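Humanoid at a conveyor sort station: which rules apply to hands resting on the rail and pressing on the belt?

Asked Thursday in Safety and Standards
Tags: humanoid, conveyor, risk assessment, pinch points, work instruction
1,878 views, 2 answers

I am writing the work instruction for a sort station at our Wullstead site. The station is a flat belt conveyor with aluminum side rails and plastic bins underneath on the operator side. A two-armed robot with five-finger hands picks parts off the belt and drops them in the bins. It stands where a human sorter would stand. People share the aisle behind it, and at shift change a person reaches into the bins to swap them out.

The conveyor has its own CE file and its own E-stop. The robot has a separate E-stop on a pendant. The integrator (Samia) delivered a risk assessment for the robot and the conveyor maker delivered one for the belt. Neither covers the two together. Our insurer wants one document.

Specific points I need to settle:

1. Does the combined station count as a new machine for assessment purposes, or can I staple the two files together?

2. The robot often parks one hand on the near rail while the other works on the belt. The hand on the rail has open fingers and exposed joint hardware. Is that a contact hazard in its own right, or is it treated the same as any other part of the arm?

3. The working hand sometimes pushes straight down on the belt surface with its fingers closed. Should there be a force limit for this, and who sets it, the belt side or the robot side?

4. The wrist cables run outside the sleeve on both arms. I have been told this is normal for this model. Is there a rule on loose cable length near a moving belt?

I have read ISO 12100 and the two parts of ISO 10218. I am not asking for legal advice, only how others have written this up.

Answer 1 (accepted), 19 votes
Dalia Krūmiņa

I will take your points in order. I did a similar station at Vallejo and most of the work was in the interfaces between the two suppliers' files.

Point 1. Treat it as one assembly. Two machines that are arranged and controlled to reach a common result are assessed together. Stapling the files does not work, as each supplier assumed the other machine was absent. Start a third file that lists only the hazards that exist when both are present, and refer to the supplier files for the rest. On my station the third file was shorter than either of the others. Entries that belong in it:

- Hand or tool caught between robot hand and side rail.
- Person's hand caught between robot hand and belt, belt moving.
- Person's hand in a bin while the robot is releasing a part into it.
- Belt restarts after a conveyor stop while the robot still holds its last target.
- Robot stops on its own E-stop while the belt keeps feeding.

The last two are control faults and are usually the ones missing. Link the two E-stop circuits so that either button stops both. Reset must be manual, and reset must not by itself start motion. If the robot software holds a target from before the stop, clear it at reset.

Point 2. The parked hand is part of the robot and falls under the robot's contact limits, but the pinch point between fingers and rail needs its own line. Assess the gap when the fingers close as well as when they are open. What matters is whether a person can get a finger between the jointed fingers and the rail edge while the robot is enabled. If the answer is yes, write a rest position that is off the rail. We moved ours back toward the robot's body and had no complaint from the process side. If the robot needs the rail for balance or as a position reference, write that down and assess the contact as intended.

A hand on the near rail also sits directly over the bins. That is the same space your bin changer reaches into. I would not allow bin changes with the robot enabled at all. Put it in the work instruction as a hold point, with the arms retracted and the stop engaged before anyone reaches under the rail.

Point 3. Both sides set a limit and you take the lower one. The conveyor maker will have a maximum load for the belt and slider bed. The robot side has the contact limits for people. The belt limit protects equipment and the other protects a hand that is under the robot's palm, so do not let anyone argue that passing one covers the other. Measure the downward force at the station with the real hand closed in the posture it uses. Datasheet values are for the arm, and a closed hand pushes through a small area, which changes the pressure figure a lot. Measure at more than one place along the reach.

Point 4. I know of no clause giving a maximum loop length. The general requirement is that cables must not create an entanglement or trip hazard and must be protected from foreseeable damage. Check the loop at full extension and at full wrist rotation, on both arms, and look at where it hangs relative to the belt edge and the end rollers. If any loop can reach a nip point, tie it down or sleeve it, and ask the robot supplier in writing whether the tie affects the wrist range. Add the cable to the monthly inspection. Ours shows wear first at the strain relief.

One thing you did not ask. Fix the posture used in the assessment with a photo, so the next person can tell if the station has drifted. Our file has one sheet per posture, with a title, a picture and the checks that go with it. The sheet closest to your case is copied below.

Sheet 4. Right hand closed and pressed to belt, left hand at near rail

Scope: robot enabled, right arm over the belt, left hand resting at the near rail above the bins.

Checks before release:

a. Force measured with right hand closed, palm side down.
b. Gap between left hand fingers and rail recorded, fingers open and fingers closed.
c. Right wrist cable loop clear of the rails through full wrist rotation.
d. Left wrist cable clear of the bins.
e. Sleeve seated at the wrist, no loose fabric past the joint.
f. Bin change hold point posted on the aisle side.

Reference posture:

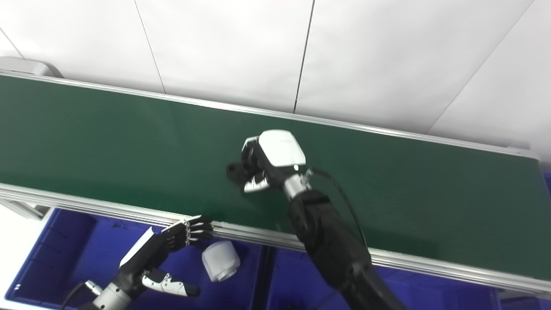

Sheet 5. Both arms retracted, bin change

Scope: stop engaged on either circuit, both hands behind the near rail, person reaching below the conveyor.

Checks before release:

a. Both E-stop circuits confirmed linked, tested from each button.
b. No arm motion on reset.
c. Belt does not restart on reset.
d. Bins seated before the stop is released.

Repeat the sheets after any change to the hand, the sleeve, the belt speed or the bin layout. A software update that changes the rest position counts as a change.

Comment from the asker: Thank you. We had no linked E-stop. Samia is quoting for it now. Does your hold point need a lock or is a posted instruction enough?

Comment from Dalia Krūmiņa: Depends on your assessment. Ours started as a posted instruction and went to a key switch in February, after the first audit. If more than one person can reset the station, go straight to the key.

Answer 2, 2 votes

We have the same kind of setup at Hamimstead and just put a fence around it. No shared aisle, no contact limits to measure, bins come out through a gate with an interlock. If you have the floor space this is a lot less paperwork. You still need the combined assessment.

For the cables we used spiral wrap. It has held up fine.

Comment from the asker: No room for a fence on this line, but noted on the spiral wrap.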